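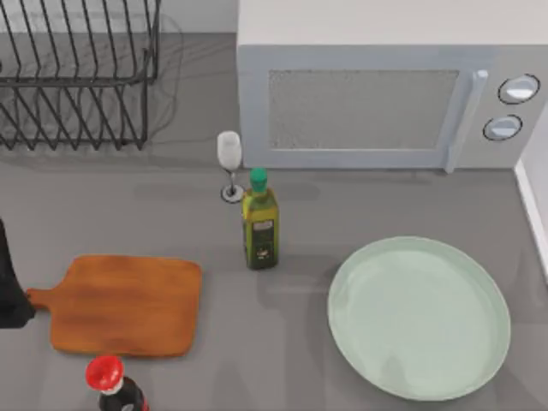
Velulov kitchen env: policy hovers over the object and never closes
Forum: Sim and Control

guvau_tuner
Training a pick policy in the Velulov kitchen, 3,000 demos, Nastero planner for the reach and a learned head for the grasp. The reach is fine. Then in a lot of rollouts it stops over the plate with the fingers open and stays there until timeout. Loss looks normal. Config is stock except action chunk = 20.

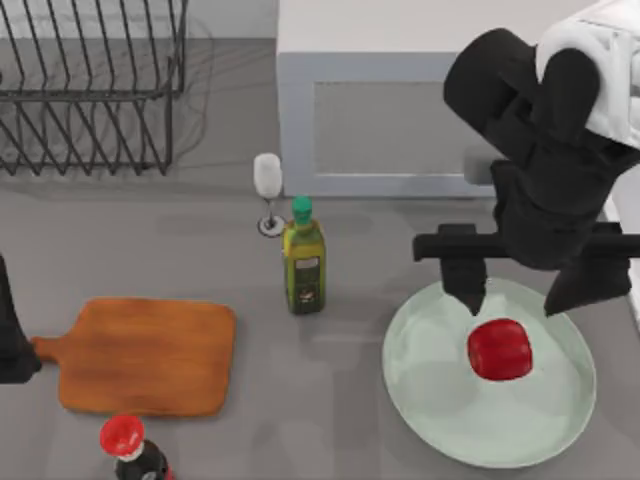

Fingers open on both sides of the red object, no contact.

mk_planner
Check your gripper normalization. If open/close is scaled with the joint deltas, the close command gets squashed and never crosses the threshold. I had the same thing in September.

guvau_tuner
Gripper is separate, binary, threshold 0.5. I logged it and it sits at 0.4 the whole time.

slowloop
Then it's your data. Filter the idle frames at the end of the reach. Your demos pause there and the policy learned to pause.

mk_planner
Disagree. Filtering idle frames broke my place task, because the arm needs to settle before release. Shorten the chunk first, it's one line.

tin_hat_ik
Which cameras are you feeding it? The close view helps me a lot more than the top one for anything with contact. I'm on the microwave knobs in the same kitchen, using the Kamolrat encoder.

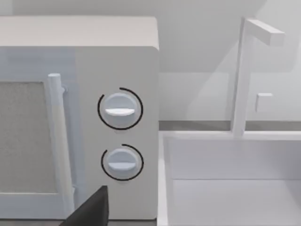
Close view, both knobs, part of the gripper at the bottom.

slowloop
A camera won't fix a pause that's in the demos.

guvau_tuner
Top view only right now. I cut the idle frames and 2,082 demos passed my length check. Training on those tonight with the chunk left alone, then a second run with the close view added. Will post both curves.

mk_planner
Change the chunk in a third run please. Otherwise we'll be arguing about it again next month.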